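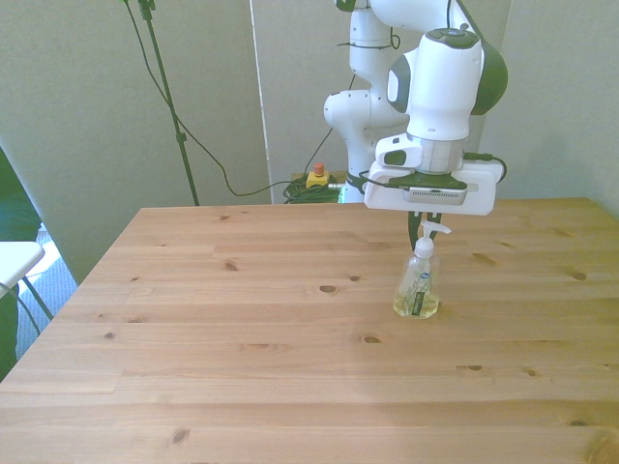
Photo: Stelora open day, Rinberg site

Quick notes from the Stelora open day, typed on the train home so forgive the spelling. Went because a friend had a spare ticket and I wanted to know one thing – can any of these machines do the boring jobs in my house yet.

Rinberg is a pain to get to. Bus from the station, then a walk past the tyre place. Queue at the desk, sticker badge, weak coffee. Two halls open, Sandivel's people in the first and Stelora's own benches in the second.

Sandivel first. Shelf stacking, tins and boxes, shop-floor stuff. Fast enough with boxes. Bags of crisps no good, it squashed one and the man running it just put out another. They want to have it in a real shop by January. We'll see.

Second hall much better, smaller crowd. Went straight to the soap bench. White arm over a pine table, clear pump bottle under it, two dark fingers pointing down with the pump head between them. Bottle only about a third full, pale yellowy green stuff in the bottom. Light bottle, then, and a tall pump on top, so I'd have thought easy to knock over. I asked what it scored. 94 tries that morning, 47 of them good, where good means picked up and put down standing. Half! I get soap off a shelf every time and I'm not even awake.

Still, a year ago they couldn't do clear plastic at all, so I was told. See-through things are hard for it to find. Pumping the soap is a seperate job and they haven't started on that. Wiping the sink after, don't ask.

Asked about price. Tilahun, the home version, is meant to be 2,799 but that's without the gripper and you need a table to bolt it to. No stairs, no bins, no washing up.

Shop floor, maybe, if everything comes in a box. Home, no. Not for a good while.

Tea room shut at four. Next open day not anounced yet, sign up at the desk if you go – the web form was broken when I tried it.

Posted December 2022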